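**Gastville firm puts its pale work table on general sale**

GASTVILLE, February – Perić, the furniture maker based in Gastville, has begun general sales of its Dreltesov table, a plain work table for homes, classrooms and shared workshops. The first run is 250 tables. Orders are open now through the Perić showroom and by post.

The table was tried out over the winter at Drirnovcombe, a community workshop on the edge of town, where it was used for sorting, mending and small packing jobs.
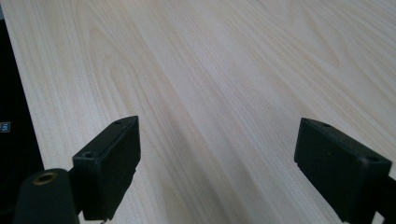
Perić chose a light finish for the Dreltesov after asking people at Drirnovcombe what bothered them most about their old benches. The usual answer was that small things got lost on dark, marked tops. The new top is matt and pale, with long lines of grain and, in places, the arched figure that joiners call cathedral grain. Buyers should expect the pattern to differ from one table to the next, and Perić doesn't match tops within an order unless asked.

"We looked at a lot of samples and kept going back to the plain one," said Ayman Salameh, who runs the firm's design office. "People put their own things on a table. The top should leave them room to do it."

Drirnovcombe began with two of the tables and asked for two more before the trial ended. Members logged 1,903 hours of use between them. Most of that was bench work, and the rest was tidying: filling baskets, emptying them again, and deciding what belongs where.
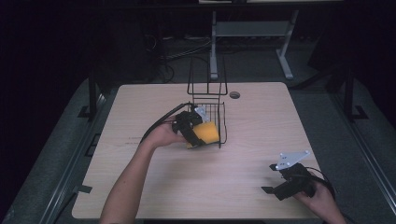

Špela Vasić, who keeps the workshop diary, said the tidying sessions had been the hardest test for the old benches. "Baskets get dragged about and people lean on the edges," she said. "We wipe the new ones down at five o'clock and they're ready for the evening group."

Perić has written its care sheet with those sessions in mind. It asks owners to use a damp cloth and mild soap, to lift wire items when moving them – dragging can leave a line – and to keep wax polish off the top. 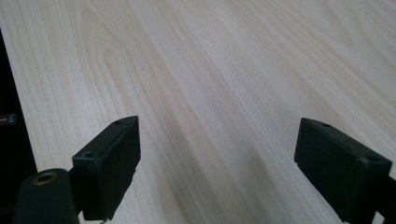 Will the top change colour over time?

Perić expects it to warm slightly in strong sunlight. The firm suggests moving lamps and trays now and then so that any change is even.

Each table comes with four legs, fixings and the care sheet. Replacement tops will be sold separately once the first run has gone out. Schools and clubs can ask to see a table in use at Drirnovcombe by arrangement with Tihomir Dumitrescu at the workshop desk.

**Press contact:** Xiomara Halvorsen, Perić, Gastville. Sample pieces of the top are available to the trade press on request.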